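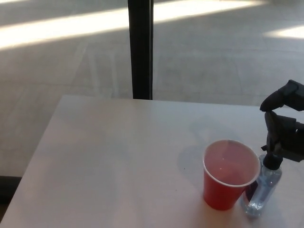 Alcaraz Water Cooperative
Technical Working Group, Minutes
August session, opened 9:30 a.m.

1. Minutes of the previous session

Accepted with one correction. Item 4 should read "north standpipe," not "north intake." The corrected copy replaces the one in the binder.

2. Leak survey, Vokden line

The survey of the Vokden line is complete from the pump house to the lower valve chamber. Readings were taken at night with consumer draw at its lowest. Two sections lost pressure with the valves closed:

Section C, between the culvert and the old dairy entrance. The loss was steady and is consistent with a failed joint.
Section F, the last run before the chamber. The loss stopped when the air valve was isolated. The valve seat is suspected.

The group agreed that Section C will be opened first. The trench will follow the east shoulder of the road so that one lane stays open. Section F will be handled by replacing the air valve, with no excavation unless the loss continues.

The length of main to be replaced in Section C was set at 370 feet. A shorter replacement was discussed. The pipe on both sides of the suspected joint is the same age and has been clamped before, and the group did not want to mobilize the excavator twice.

3. Meter replacement

Woko delivered the second lot of meters. There are 43 in the lot, matching the order. Eleven have the older register cover, which does not fit the lids on the shallow boxes. The supplier has offered to exchange the covers at no charge but will not pay return freight. The group voted to accept the exchange and ship the covers together with the unused couplings.

Installation will continue on the upper streets, where the boxes are deep enough for either cover. Installers are to record the final reading of the old meter before closing the curb stop and to write the serial numbers of both meters on the same card. Several cards from the first lot had only the new serial number, and the office had to match them by address.

4. Disinfection records

The chlorine log for the storage tank has gaps on the days when the analyzer was out for service. Hand readings were taken but entered on loose sheets. These will be copied into the log and the loose sheets kept behind the page.

A question was raised about the reagent stock. The current box is within date. The box below it on the shelf has expired and will be discarded.

5. Kadevus software

The trial of Kadevus for work orders ends next month. Comments received:

The map view loads slowly on the field tablets.
Closed orders cannot be reopened without creating a copy.
Photographs attach correctly, but the caption field is limited to one line.
Export to the billing format works after the header row is removed by hand.

Opinion was divided. The field crew prefers the paper cards for valve work and the software for meters. The group asked for a one-year price that covers the meter module only. No decision will be made until the price is received.

6. Valve exercising

The program is behind schedule on the lower streets. Two valves could not be turned through full travel and were left open. Both are to be tagged and added to the excavation list after Section C. Turn counts for the remaining valves should be entered in the direction of closing.

7. Other business

The dehumidifier in the pump house trips its breaker when the second pump starts. The electrician will check the circuit during the air valve work. The gate key for the tank site has been recut, and the old copies are to be returned to the office.

Motion to adjourn carried at 11:15 a.m.

Actions carried forward
Road notice for Section C: field office
Air valve order, with gasket set: purchasing
Register cover exchange: stores
Kadevus price request: billing office
Chlorine log entries: plant operations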